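Grasping thin plastic: where we've got to

I've spent most of May on the Veleck question, which is whether demonstrations recorded by hand in real homes teach a policy to pick up bags better than ones recorded on our bench.

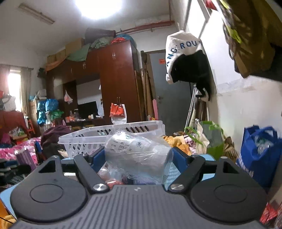
We now have 226 home demonstrations, all with the hand-held gripper. I trained two policies, one on those and one on the same number from the bench in Vustport, and kept everything else equal. On rigid boxes they came out level. On crinkly bags the home one did clearly better – it closes later and lower, and drops fewer.

Iona Haldane thinks the difference is mostly lighting. She may be right. Cowie is rerunning the bench set with the lamps moved between takes, and that should take some 2 weeks.

The code is in the Floltadard repository, under grasping. The readme is out of date, so use the config file instead.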